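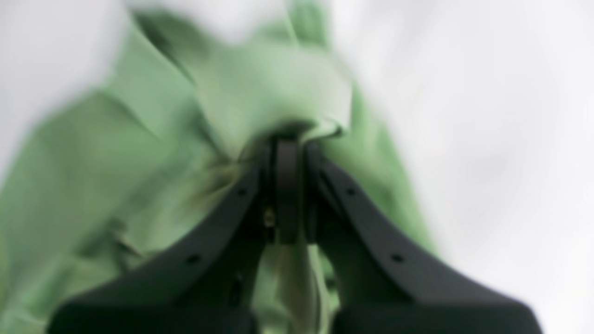 Green garment in the gripper, motion blur.

April, translation workshop notebook, Ormsby room, 9:40 am

Chapter 7 of Zurkolora is done in rough! I did not expect to get through it before the weekend, and I'm so pleased with how the ferry argument came out. The girls finally sound like sisters. In the last draft they sounded like two lawyers (my fault, I kept every "however").

What worked was reading it out loud with Anel. Anel took the younger sister, I took the older one, and we marked every spot where one of us tripped. 13 trips in the first pass. Most were long sentences where the original gets away with stacking verbs at the end and English just can't. I split those and lost nothing I care about. Two I left alone, the one with the oars and the one where she's counting lights, as they ought to make you a bit breathless.

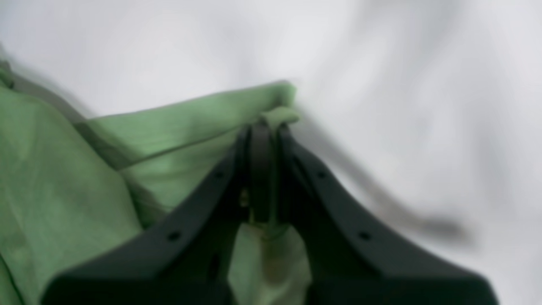
Close view, fold of green cloth pinched, white fabric behind.

Names. Sum-yee Yang and I went back and forth on whether the town should stay Prorkeck or get an English-looking name. I'm now firmly for keeping it. Teen readers cope with whole invented continents, they can cope with one town. Sum-yee's worry is the joke on page 87, where the grandmother mangles the name and everybody laughs. Tried so far:

"Porkneck" - funny, too funny, kills the funeral
"Prorrick" - nobody would notice it's wrong
"Proper Keck" - my favorite, sounds like a granny being grand about it

Going with the third for now. Sum-yee please shout if you hate it.

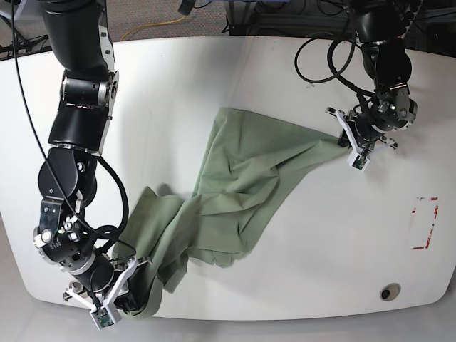 Both arms at the white table, green cloth between them.

Swearing: kept mild, same as the original. The brother has one made-up curse he uses all through the book and I'd love to find something with the same spit in it. Current placeholder is "rotfish". Anel likes it. I like it more every day, which may just be exposure.

Sample for Grullard: they want 50 pages plus a short reader's note. I'd send chapters 1 to 4 and not skip ahead to the ferry, tempting as it is. The opening is slow but the slowness is so lovely, all that fog and bad coffee, and chapter 3 has the break-in to reward anyone who hangs on.
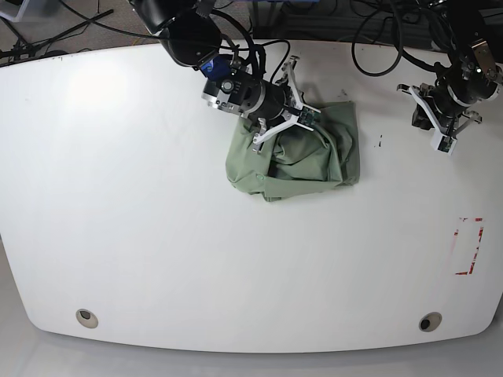
White-fingered gripper over the cloth, table from farther back.

Still to do:
Tense in the diary entries. Present in 1 and 2, then I drifted into past. Pick one!
Check the older sister's age against the school year.
Reader's note, one page, Anel drafting, me cutting.
Song lyrics in chapter 5. Rhyme or no rhyme? Try both and read them to Sum-yee without saying which I prefer.

Starting chapter 8 after lunch. It opens with a letter, and I already have the first line.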